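La puesta a punto empieza por la mesa

En el taller de Zerkon, el brazo que mueve piezas sobre la mesa de pruebas lleva 2398 horas de servicio. Se instaló en abril y desde entonces se revisa cada 328 horas, siempre con el mismo orden: fijaciones, cables, pinza y, al final, calibración.

Las fijaciones son lo que más se afloja. El técnico repasa los 18 tornillos de la base con llave dinamométrica y anota el par de cada uno. Después sigue los cables a mano, articulación por articulación, en busca de roces – el de la muñeca ya se cambió una vez. 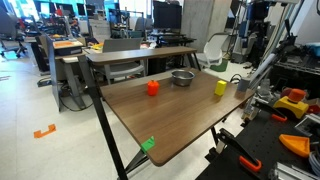
Foto: Nandis / Zerkon

La calibración se hace con objetos corrientes: un cuenco de acero, un cubo amarillo, un vaso gris. El brazo debe cogerlos y devolverlos a su sitio. Si la mesa se ha movido, se repite todo. Una cinta naranja en el suelo marca la posición.

La próxima parada larga será a las 3925 horas, con cambio de grasa en las articulaciones.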